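The Grip That Would Not Let Go

2019-06-16

The first report from the Partington workshop was only one line long: "Fingers stay closed, operator pulled part out by hand." It was written at the end of a shift, and the day crew read it, reset the controller and continued. The fault came back before lunch.

Partington is a small site. It belongs to Prevgate, a company that teaches machines to pick up household things, and it has 2 tables where people work with gripper tools and record each grasp. The objects are ordinary: cups, toys, bottles, things with a round shape that are easy to hold badly. The tool is held in the hand, and a small motor moves the two fingers.

The motor should open the fingers when the trigger is released. In October it had begun, from time to time, to do the opposite. The fingers closed a little more, held the object with full force, and did not answer the trigger for 30 seconds. A soft toy survives this without damage. A thin cup does not, and a thumb is somewhere between the two.

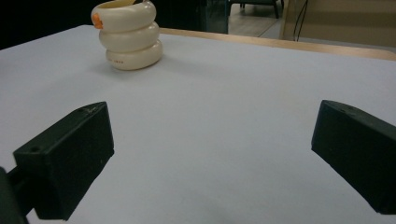
Damon was holding the tool on the day when it closed on skin, and remembers mostly the surprise. It did not hurt much at first, Damon told me, but the trigger was dead, and the other hand could not find the power switch, which was placed behind the handle where only a right-handed person would reach it.

The injury was a bruise. The paperwork, however, was taken seriously, and the work stopped for the rest of that week. The technicians opened the handle and looked for a broken spring. The spring was good. They changed the motor, and the fault returned on the new one.

The cause was found in the cable. Where it enters the handle it bends each time the wrist turns, and after about 80 hours of use one of the signal wires was broken inside its cover. From outside it looked perfect. When the signal was lost, the software kept the last command, and if the last command was "close", it closed.

This was a choice made by the software supplier, Gornodeo, for a fixed arm which must not drop its load. For a fixed arm it makes sense – for a tool near human fingers it is a bad rule. Now a lost signal cuts the motor power, and the fingers go loose. The cable has a longer sleeve, and the switch has moved to the top of the handle.

Damon is back at the table, and tests the new switch with the left hand before each session.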